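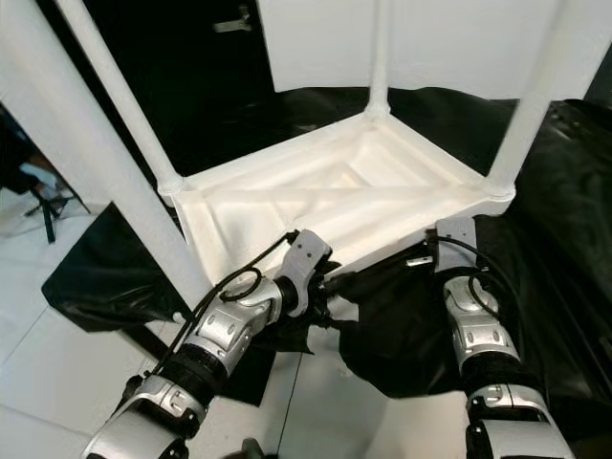
Lower tray and four posts, with black sheeting on the tile.

June 10, 2025
By Ferenc Somogyi

Print this post | E-mail this post

The shelf is a Grarkon, molded white plastic, bought in December for the utility room at Kallstead. Each level is a single panel with a raised rim. Four round posts carry the load.

I spread black plastic sheeting first. Grout is slow to clean and the tile shows everything. The sheeting slides on glazed tile, so tape it if you plan to push the shelf sideways.

Stiffness comes from the ribs under the panel. They divide the underside into triangles and wedges, narrow near the middle and wider farther out. Dust collects in those cells. A damp cloth does not reach the corners – a 2-inch paintbrush does. 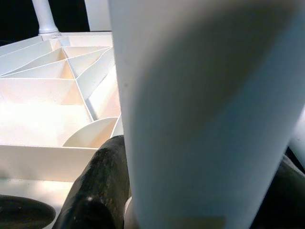
Loading

Posts go in by hand, with a quarter turn. I do not use a mallet on plastic sockets. Check that all four are seated before anything goes on the upper level, and put the heavy items low. Mine holds paint cans and a box of spare tile.

Cinzia Ferraro asked whether the posts from her older Odoi set would fit. I tried one. It is slightly too narrow and rocks in the socket.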